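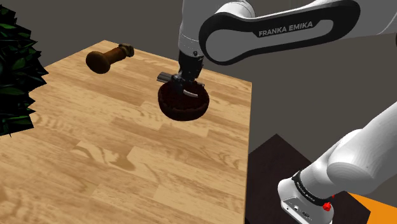

Speaker notes: Wood movement in solid tops
Session length with questions: one hour

Slide 1. Title
Introduce self, Teodora Softić, finishing and moisture work at Mekmont. Say that the talk covers flat solid wood panels up to the size of a dining table. Veneer and plywood are out of scope. Handout is on the chairs; the tables in it are the same as on slides 4 and 6.

Slide 2. What moves and in which direction
Wood takes up and gives off water vapor until it reaches equilibrium with the air. Below fiber saturation, any change in moisture content changes the dimensions. Along the grain the change is small enough to ignore for furniture. Across the grain it is not. Tangential movement is larger than radial movement in almost every species used for tops, commonly by a factor of around 2. Flat-sawn boards therefore move more across their width than quarter-sawn boards of the same species.
Pause here. People who came for finishing tend to ask about oil at this point. Defer to slide 7.

Slide 3. Measuring
Pin meters read between the pins. Pinless meters read an average to a rated depth. Both need the species correction set. Take readings on both faces and at both ends, and write down the room humidity at the same time. A moisture reading without a humidity reading is of limited use.
Mention the Cemar job: panels read fine on the top face at delivery, and the bottom faces had been against a concrete floor. Cupping followed within the month.
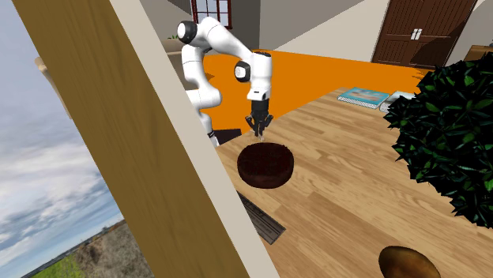 Slide 4. Edge-glued panels
Width of the individual strip matters less than people expect for total movement. A panel made of narrow strips and a panel made of wide boards will grow by a similar amount if species, grain orientation and moisture change are the same. What narrow strips do change is the shape of the distortion. Each strip cups on its own small arc, and with mixed ring orientation the arcs partly cancel.
Show the table for 91 percent relative humidity. It is an extreme case, taken from the chamber test, and should be introduced as one.
Glue line: the adhesive does not stop movement. If a joint opens at the end of a panel, suspect dry end grain before blaming the glue.

Slide 5. Attachment to the base
Three acceptable methods – slotted holes, figure-eight fasteners, wooden buttons in a groove. Fix the center line and let both edges travel. Do not glue the top to an apron that runs across the grain. Breadboard ends are glued at the middle only and pinned through slots at the outer positions.
Manríquez sample: pass it around now and get it back before slide 8.

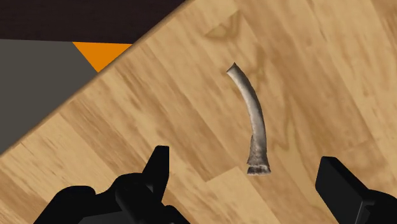 Slide 6. Objects left on the surface
Anything that stays in one spot blocks vapor exchange and light on that spot. The wood under a wide, flat base dries and wets more slowly than the wood next to it, and in light-sensitive species the color will differ as well. Contact area is the number to look at. A slender curved thing lying on a light wooden top, like the bone-like piece in the picture, touches very little of it compared with a flat-bottomed pot. The recommendation for test panels is to keep them clear for the first 14 days after finishing. Potted plants need a tray with an air gap under it.

Slide 7. Finishes
No common finish stops moisture exchange. A film finish slows it, oil slows it much less. Coat both faces with the same number of coats – an uncoated underside is the most frequent cause of cupping in the Grukex returns.
If short of time, skip the graph and read out the last row.

Slide 8. Calculation
Change in width = width × coefficient × change in moisture content. Do one by hand on the board. Use the June readings. Collect the sample.

Questions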